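Edin Matić had the kettle on before I'd got my coat off, and he was already talking about limewash. I'd come to Kurnthorpe to ask him how a man who spent years selling insurance ended up painting other people's walls for a living, and I never really got to my first question (my own fault, I let him go!).

"Everybody wants white," he told me. "I say fine, have white, but come and see me in July when you're bored of it."

He started with his mother-in-law's hallway, a deep plum that she hated for a month and now won't let him touch. Then came the Surura, a little cafe that wanted something "like a forest, but cozy." He mixed 60 sample pots for that one. Sixty! The owner picked the second.

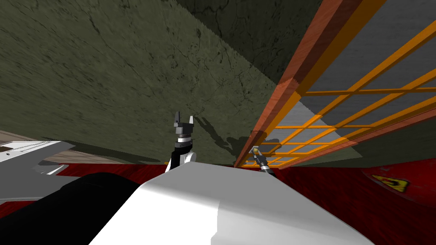 Mottled green wall with reddish-brown wood and an orange lattice.

Green is the color he gets asked about most, and he has opinions. "People pick it off a tiny card under a shop light," he said. "Then they paint four walls and call me up crying. Green changes all day long. You have to live with a big patch of it, morning and night, before you buy the rest."

I asked what a big patch was and he held his arms out as wide as they'd go, nearly taking out a lamp.

His business partner, Ayman Ait Brahim, wandered in about then looking for the good brushes. The two of them met on a job at the Trakia, an old hotel with 300 doors that all needed stripping, and they've bickered happily ever since. Ayman likes a flat, even finish. Edin likes clouds and streaks and a bit of mess.

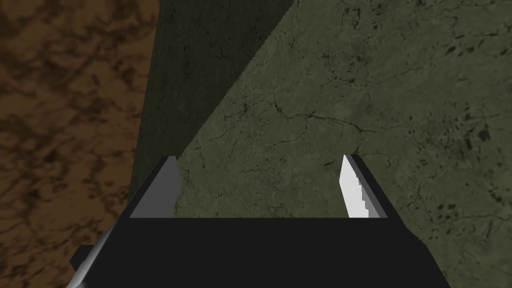 "He thinks it looks unfinished," Edin said, pointing with his mug. "I do think that," said Ayman, and went off with the brushes.

So what does a beginner do, I asked, somebody like me with one dull bedroom and no patience? Edin said to wash the walls first, properly, and to buy a better roller than I wanted to pay for. He also said to leave the ceiling alone until I'd slept in there for a week. I've bought the roller. I still haven't picked a color.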